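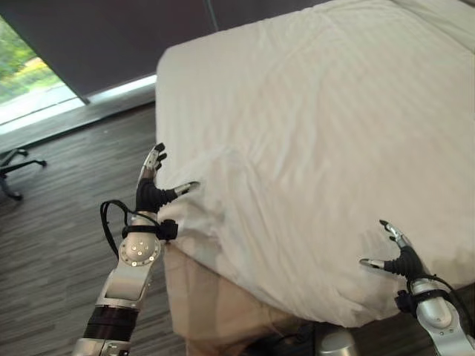 Since December I am trying to get my two-arm build to tuck a sheet, and the grip is the part where I am stuck. The arms I made in the workshop at Plorthorpe, and the software runs well enough for a box or a towel. A bed is another matter. The left hand goes to the corner and pinches the cloth there, and you see how it gathers in one round lump with creases going out over the top. The right hand waits open over the near edge. From this position I want to pull the corner down and push it under the mattress, but when I lift, the sheet slides out between finger and thumb. I logged 385 attempts and only 16 held to the end. Has someone here solved this?

Ingvild Granström
Plorthorpe
2018-01-01

----

trirdale_tom wrote:
Nice work. What are the pads on the fingers? If they are hard rubber I would change them first. I had the same slipping with pillowcases and thin silicone tape cured most of it. Cheap to try anyway.

----

Llanos wrote:
I don't agree with the tape. Silicone picks up dust from the sheet and after a day it is worse than before. The trouble is the pinch. With that much cloth bunched up, the layers slide on each other, and no pad can help with the inside layers. Take less cloth.

----

trirdale_tom wrote:
You wipe it with a damp rag, it takes a minute. Mine has been on since summer.

----

Ingvild Granström wrote:
Thank you both. The pads are small pieces of black rubber, quite hard. I can try tape on the left hand only, so there is something to compare with.

Llanos, how do I take less? If I close the fingers nearer to the edge they often miss the cloth completely. The camera does not judge the depth so well on white.

----

gresside_shed wrote:
White on white is horrible for depth. Your sheet has faint stripes in it, but I doubt the camera gets much from those. Have you got a patterned one? Get it working on that, then go back.

Also watch the loop of cable at the left wrist. It swings out quite wide and sooner or later it will catch on something. I lost a connector that way.

----

Llanos wrote:
Come in with the thumb flat on top and bring the fingers up from under the overhang. Then you hold two layers at most. And slow down the lift. What speed do you use?

----

Ingvild Granström wrote:
The speed is 4 on my own scale, which will tell you nothing, sorry. I can halve it.

The cable I will tie to the forearm tonight. I have a checked sheet also, but I would like to stay with the white one for now - all my logs are from it.

----

gresside_shed wrote:
Your choice, but you are making two problems into one. I'd want to know if it's the eyes or the fingers first.

----

trirdale_tom wrote:
Agree with shed on that. Post the numbers with the tape on when you have them.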